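Open Day Report: Robots at Kindby
Intro to Automation, Section 2
Visit date: January 22, 2022

I picked the Kindby open day for my visit report mostly on account of the bus going straight there, and I ended up staying until they were stacking the chairs. The plan was to look at the big packaging line and take notes on sensors like the assignment sheet says. I did do that (see the part on the line further down) but most of this report is going to be on the small demo in the back room, so sorry in advance to the sensors.

First, the setup. Kindby opens its workshop to the public once a year, normally in September, but last fall's got pushed to winter. There were 20 of us in my tour group, mostly students, plus a few parents with kids who were way better at asking questions than we were. Our guide was Rónán Ó Dálaigh, who talks fast and points at everything with a rolled-up floor plan. He walked us past the Guvell line first. It's one long conveyor with a light sensor at every station, and when a box blocks the beam the next station wakes up. I asked what happens if two boxes are touching, and he said the line reads them as one very long box and stops. They fixed that by running the second belt a little faster so a gap opens up. I liked that a lot! It's such a cheap fix.

Then we got to the back room and the Darnum demo, with two small arms inside a white enclosure and a kid's suitcase as the thing they had to handle. It's bright blue with cartoon fish on the lid, and the five-year-old in our group wanted to know if the robots were going on vacation. 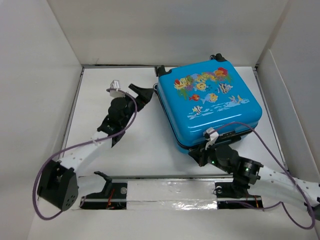
The Darnum arms and the suitcase. Right gripper at the bottom rim, left gripper open.

What surprised me is how light the arms look up close. The links are white and full of holes, and you can see the black servos sitting right there at the joints, with purple cable looping around everything. I had been picturing those huge orange car factory arms. Both of these are on mounts at a metal rail that runs across the workspace. I asked why the arms were so small and Rónán said small arms are easier to fix and a lot less scary when they do something dumb.

The suitcase turns out to be a mean thing to give a robot. The shell is glossy and the corners are rounded, so there isn't much to grab. A person just gets their fingertips under the edge and doesn't think about it. For a two-finger gripper, getting under the rim is a whole job, and then the other arm has to know what its partner is up to or they end up pushing against each other. Our class notes call this coordination and give it half a page. I think it needs more than that.

We also got a short talk in the Acheampong room (it's a classroom with nicer chairs) on how they plan a task. You write down every step a person would do, then you cross out the ones the robot can't feel, and you find another way to do those. We tried it in pairs with "zip up a jacket." My partner and I wrote 25 steps and still forgot to hold the bottom of the zipper.

Things I'd do differently: bring a real notebook, since my phone died before the talk was over, and ask about cost. I never got a number for the arms and I could have used it for the comparison table. I'm also going to redo my term project proposal. It was going to be a sorting belt, but now I want to try something with two grippers and one awkward object, probably a lunch box, if the lab has two of anything that still works.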